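Interdental Cleaning in Routine Practice: Speaker Notes
Ertuğrul Özkan, Değirmenci Dental Group, spring in-service, April

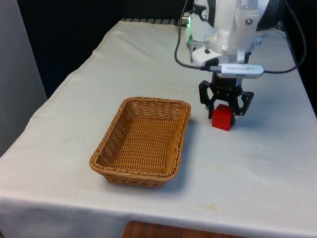

Red cube beside a wicker basket on a cloth-covered table.

Slide 1. Title
Introduce self. Talk runs 20 minutes, questions at the end. Handout is at the door. Muammer Ekinci takes the second half of the session on recall scheduling, so keep to time.

Slide 2. Scope
Covers floss, interdental brushes, wood or rubber picks, and water flossers. Does not cover toothbrush choice or rinses. Adult patients only. Orthodontic patients get one slide near the end. Implant maintenance is a separate session.

Slide 3. Why the gap between teeth matters
A toothbrush cleans the cheek side, the tongue side, and the chewing surface. It does not reliably reach the contact area or the surface just under it. Plaque left there matures, the papilla becomes inflamed, and bleeding on probing follows. Same site is where a good share of adult decay starts. Most of the room knows this. Go through quickly.

Point to the diagram: contact point, papilla, embrasure. Use these three terms for the rest of the talk.

Slide 4. What the evidence supports
State this carefully. Trials of home interdental cleaning are mostly short and mostly measure plaque and gingivitis. Few follow decay or bone loss for long enough to say much. Interdental brushes tend to do well for gingivitis where they fit. Floss results are mixed, and technique is a large part of the problem. Water flossers reduce bleeding in several trials; the effect on visible plaque is less consistent.

Do not say floss has been disproved. Weak evidence of benefit and evidence of no benefit are separate findings. Patients read headlines that mix the two up, and staff should have an answer ready.

Slide 5. Chart review, Perberg office
We reviewed 109 adult charts at Perberg. Items recorded: device recommended, size if a brush, whether a demonstration was noted, bleeding score at that visit and at the next recall.

Main finding is about our notes. Many entries read "OHI given" with no device and no size. The next hygienist cannot tell what the patient was shown. No comparison between devices will be presented from this review. The entries do not support one.

Pause here. Ask who writes brush size in the chart.

Slide 6. Choosing the device
Start with the embrasure.
Closed space, papilla fills it: floss or tape.
Open space, some recession: interdental brush.
Wide space next to a root concavity: interdental brush, larger size. Floss bridges across the concavity and misses it.
Limited hand function: long-handled brush, floss holder, or water flosser.
Fixed bridge: threader with tufted floss, or a brush under the pontic if it passes.

One patient often needs two devices. Write both down, with location.

Slide 7. Sizing an interdental brush
Size at the chair, dry, before any paste goes in. Wire should pass without touching tooth. Bristles should touch on both sides with light resistance. If it has to be pushed, go down one size. If it slides with no resistance, go up one.

Color codes differ between makers. Record the maker and the size. "Pink brush" in a chart is of no use if the patient switches brands. Our stock is Nanine at the main office and Plallberg at Perberg, and the two color charts do not match. Conversion sheet is page 2 of the handout.

Slide 8. Technique, floss
Wrap on the middle fingers, leave a short working length. Ease through the contact with a side-to-side motion. Curve around one tooth into a C, slide just under the gum margin, move up and down. Lift over the papilla, repeat on the neighboring tooth. Move to a clean section for each space.

Common errors: snapping through the contact, straight up-and-down motion with no curve, skipping behind the last molar.

Slide 9. Technique, brush
Insert at gum level, angled slightly toward the biting edge in front teeth. In and out a few strokes. No twisting at the entrance; this bends the wire. For molars, bend the neck slightly or use an angled handle, mouth half closed so the cheek relaxes. Rinse the brush after use. Replace when bristles splay or the wire kinks.

Slide 10. Orthodontic patients
Threader or water flosser around fixed wires. Small brush under the archwire beside each bracket. Clear aligner patients use regular floss with the trays out. Attachments can shred it; waxed tape holds up better.

Slide 11. The five-minute chairside routine
Allow 5 minutes, taken before scaling, while the patient can still see bleeding sites in the mirror.
Show one bleeding site. Pick the device. Demonstrate on that site. Hand the device over and have the patient do it. Correct once. Chart it.

Tell patients that some bleeding in the first days is expected and usually settles with daily use. If it continues past two weeks, they should call.

Slide 12. Charting format
Device, maker, size, sites, demonstrated yes/no, patient returned demonstration yes/no. Read the sample entry aloud. Template goes live in the software at the end of April.

Slide 13. Questions
Likely ones: floss before or after brushing (either, daily use matters more), water flosser pressure setting (start low), whether picks count (better than nothing in open spaces, poor in tight ones).
Hand over to Muammer.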